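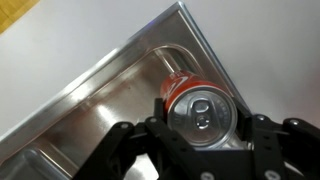 2 min read

Notebook entry, April 2025
Clidport bench, tray and can series
Entered by Sumaiya Sikder; read by Jianguo Zou

The series begun in March now stands at 1,405 recorded attempts, of which 107 have been set aside pending review. The remainder will be passed to Yiran Jia for labelling under the existing scheme, without changes to the category names.

The object for this part of the series is an unopened drinks can, red with a silver lid, worked over the compartmented steel tray. The wrist view is kept as the main input. Where the can is tipped with its lid towards the camera, the pull tab and the rim are well defined, but the script on the side is seen only in fragments. Labellers should therefore record the object as "can" and should not enter a brand. Lid orientation is to be recorded by the direction of the tab.

Reflections remain the principal concern. The tray rim and the compartment floor both show strong white highlights, and the rim of the lid is also bright. Guangming Tan has proposed that the lamps be diffused. It was agreed that this should not be done for the present set, as the model will be expected to work with shiny metal under ordinary room light. A second set with diffused light may be recorded later and must be stored under a separate heading.

Points for those running the bench:

Start positions are to be varied between attempts, including positions close to the tray corners. The first 131 attempts were too alike in this respect.

Failed grasps are to be kept and marked as failed. They are not to be repeated under the same number.

The operator's initials must be entered before the run is saved. Several entries lack them.

Blandine Leclerc has asked whether the divider between compartments should have its own label. No decision has been taken. Until then it is to be treated as part of the tray.

Outstanding: copy of the March files to the Triltatent store; review of the attempts set aside (J. Zou).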